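ホーム > 掲示板 > 暮らし > 衣類・洗濯・片づけ

新着 | 人気 | 未回答 | ログイン

【雑談】衣替え、いつ終わったことにしていますか
返信 18 閲覧 168

fistelik_2
11月に入ってから三回、「今日で衣替え完了」と家族に宣言しました。三回とも翌朝に半袖が出てきます。クローゼットの奥、洗面所の棚、なぜか車の後部座席。
そこで皆さんに伺いたいのですが、衣替えはどの時点で終わったと見なしていますか。うちは夫婦と中学生一人、マンションの押し入れ一間半。収納は増やせません。増やせないことになっています(配偶者談)。

物干し竿の番人
終わりません。夏物を全部しまった日は、だいたい翌日が暑い。
うちは「長袖の割合が半分を超えたら終わり」にしています。選挙と同じで、過半数なら勝ちです。残りは野党として引き出しに置いておく。

ねこぜ
しまう前の洗い直しを飛ばす人、春に泣きますよ。去年の私です。襟が見事な黄色になっていて、母に「レモン色のシャツ買ったの?」と聞かれました。白でした。
皮脂は見えないうちに入っているので、一回しか着ていなくても洗ってからしまうのがいいと思います。
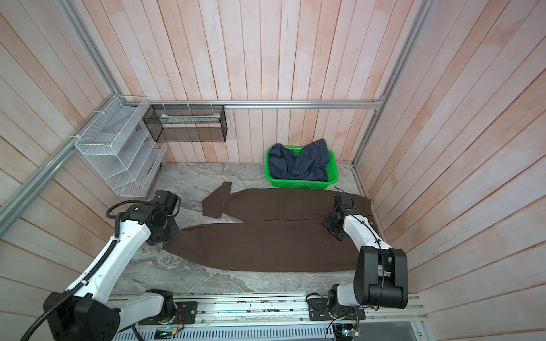 fistelik_2
ウールのズボンも毎回クリーニングに出すべきですか?

ねこぜ
シーズン中はブラシと陰干しで足ります。しまう直前に一度だけ出して、戻ってきたらビニールカバーを外す。あれをつけたまま半年置くと湿気がこもります。

押入れ原理主義
一度だけでも多い。うちの父はズボンを一本も出さずに八年はいていました。ブラシだけです。

物干し竿の番人
>>押入れ原理主義
お父さまの周りの方の意見も聞きたいです。

押入れ原理主義
>>物干し竿の番人
母は出ていきました。ズボンとは関係ないと父は言っています。

Awuor
横からすみません。畳み方の話になると必ず「立てる派」と「重ねる派」で荒れますが、私は吊るす派です。畳まなければ論争に参加しなくて済む。
ただしニットだけは例外で、前に肩のところにハンガーの角が生えました。一冬、肩に何か飼っている人として過ごしました。

fistelik_2
うちは吊るす幅がもうないんです。今週、押し入れの中身を全部出してから考えようとしたら、出したところで夜になりました。廊下で寝た中学生がいます。

ねこぜ
全部出すの、雑誌には必ず書いてあるけど罠ですよ。一段ずつです。自分用に書いた手順があるので貼っておきます。

1. 引き出しを一段だけ空にする。隣の段には触らない。触りたくなっても触らない。

2. 今年一度も着なかった服を袋に入れ、袋に月だけ書く。捨てるかどうかは来年の自分に押しつける。

3. 空いた段を拭く。角に綿ぼこりが詰まっているので、割り箸に布を巻いて掻き出す。窓際に置いている人は、ついでに窓のレールもやってしまうと気が楽。溝の汚れが乾いているうちに、先に刷毛で掻いて吸う。いきなり濡らすと泥になります。

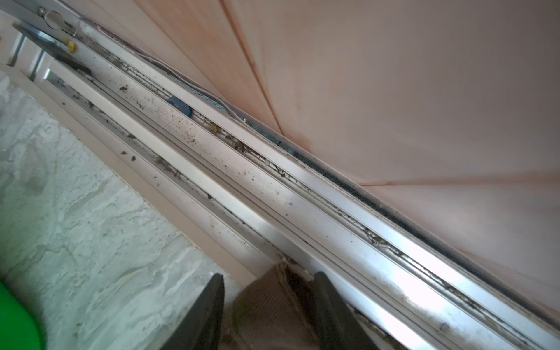 4. 乾いてから冬物を入れる。乾く前に入れたい気持ちは分かるけれど、その日はもう寝る。

5. 防虫剤は服の上に。成分が下に降りていくタイプが多いので。種類の違うものは混ぜない。

押入れ原理主義
手順3で脱落者が出ると思います。窓のレールを始めた人間が、その日のうちに引き出しに戻ってくるのを見たことがない。

Majdi_K
戻りませんでした(先週)。
レールの次に網戸、網戸の次に室外機の下。夕方、妻に「冬物は?」と聞かれて我に返りました。

物干し竿の番人
防虫剤の話、少し異議あり。
引き出しが浅ければ上でも四隅でも大差ないです。それより詰め込みすぎ。八割で止めないと空気が回らないので、何を入れても効きが悪い。

ねこぜ
>>物干し竿の番人
八割で止められる人は、そもそもこのスレを開いていないのでは。

物干し竿の番人
それはそう。

Abla
畳むのが苦手で、いつも適当に丸めてしまいます。ズボンはどうしていますか。綿のやつです。店で売っているみたいな線にどうしてもならない。

ねこぜ
>>Abla
裾と裾を合わせて縦に半分、股の三角に出たところを内側に折る。そこから三つか四つに折れば引き出しに立ちます。線は諦める。店の線は店のものです。
あと、畳む場所は広いほうがいいです。膝の上で畳むと膝の形になります。
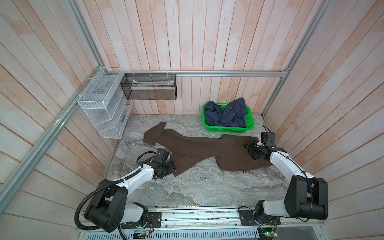 茶色の一着、作業中。

Awuor
三角を内側に折るの、初めて知りました。今まで三角のまま立てていて、引き出しを開けるたびに一本ずつ倒れてくるのを湿気のせいにしていました。

押入れ原理主義
三角は折らずに、ウエスト側に押し込んで全体を止めるのが正しい。転がしても崩れない。

ねこぜ
>>押入れ原理主義
旅行用ならそうですね。うちの引き出しは転がりません。
それに押し込むとウエストのゴムが伸びます。

押入れ原理主義
伸びたゴムは替えればいい。

Majdi_K
ゴムを替える人と、レールから戻ってこられない人が、同じ掲示板にいるのがすごい。

fistelik_2
スレ主です。中間報告。
一段ずつ方式で三段まで来ました。残る問題は「一回はいたけれど、まだ洗わないズボン」です。引き出しに戻すのは嫌だし、洗濯機に入れるには早い。結果として椅子に積まれ、椅子が座れる家具ではなくなって二年です。

Awuor
うちはカゴを一つ決めて、そこに放り込んでいます。ルールは一つだけで、あふれたら全部洗う。畳まない。吊るす派としての誇りもそこには持ち込まない。
デニムはこれで十分です。洗いすぎても色が落ちるし。
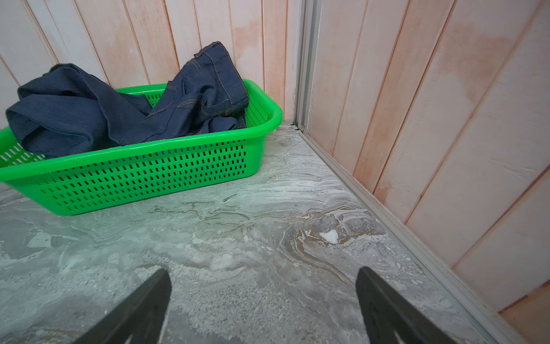
緑のカゴとデニム。畳まない。

物干し竿の番人
穴のあいたカゴがいいですね。布張りのを使っていたら底のほうが湿っぽくなって、ある朝きのこのような匂いがしました。きのこではなかったです。

ねこぜ
「あふれたら全部洗う」の「あふれたら」の解釈で、うちは揉めると思う。夫は、上から押せばまだ入ると言うタイプです。

押入れ原理主義
押せば入る。

Abla
ズボン、三角を内側に折ったら立ちました! 線はやっぱり出ませんが、母に見せたら「あら」と言われました。うちでは最高評価です。

fistelik_2
カゴ、採用します。今日買いに行って、椅子の上のものを全部移しました。椅子、背もたれが青だったのを忘れていました。
なお移している途中で半袖が二枚出てきたので、四回目の完了宣言は延期します。

Majdi_K
明日の最高気温、20度だそうです。その半袖、まだしまわないほうが。

いいね 20 | 共有 8 | このスレッドに返信する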